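Tips for recording cupboard and door tasks

If you're gathering examples for a learning system, do start with doors. Everybody wants to begin with folding or pouring, and I quite understand – but a plain office cabinet will teach you more about your own habits in an afternoon!

Go slowly on the pull, and let the gripper settle on the edge before you swing. Vary where the robot stands, even by a hand's width, or you'll end up with 300 copies of one lovely episode. (I did this in January. Aigars Liepiņa was very kind about it.) Keep the fumbles too, in a folder of their own, with a short note on each.
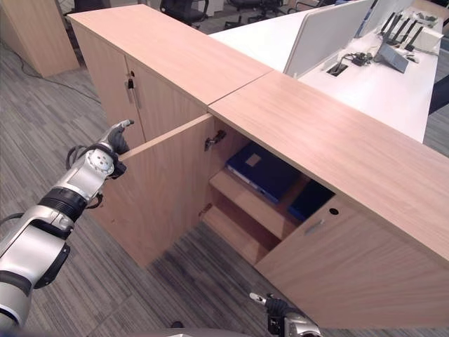
Leave a binder or two on the shelf as well, so the inside looks lived in, and swap them about every 26 episodes. Wipe the handles at lunchtime, and do shut both doors fully before you start the next run.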